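Sorting the play kitchen, part 2

The Wadlow box came back from my sister's in February with most of its contents mixed in with ours. I have been going through it in batches on a white table, dishes first, then the food that goes with them. My storage limit is one bin, 190 mm deep.

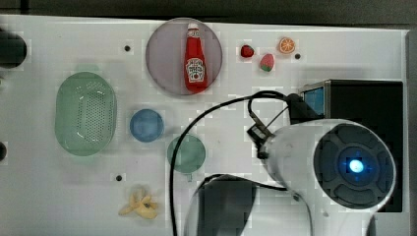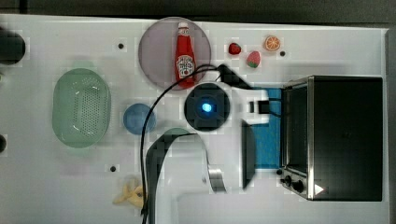

Batch 6, with the ketchup on the plate.

Dishes take up more of a bin than food does, so the order of packing matters. Flat items go at the bottom, anything with a raised rim goes next, and small food fills the gaps. By that rule the mauve plate is the base layer and the green oval colander sits on top of it, with the small blue dish inside. The two strawberries and the orange slice then go in the blue dish. The ketchup bottle is the awkward one. It is too long to stand up under the lid, so I lay it along the side wall.

Adeel Sial wrote after part 1 to suggest mesh bags for the fruit. I tried 2 of them. They work, but a four-year-old can't undo the cord, and the fruit ends up staying in the bag.

Shahzad Rind asked whether the Petrenko bin has the same footprint as the older one. It is 16 mm narrower, and the plate still fits flat.

Cutlery is next. I have no system for cutlery yet.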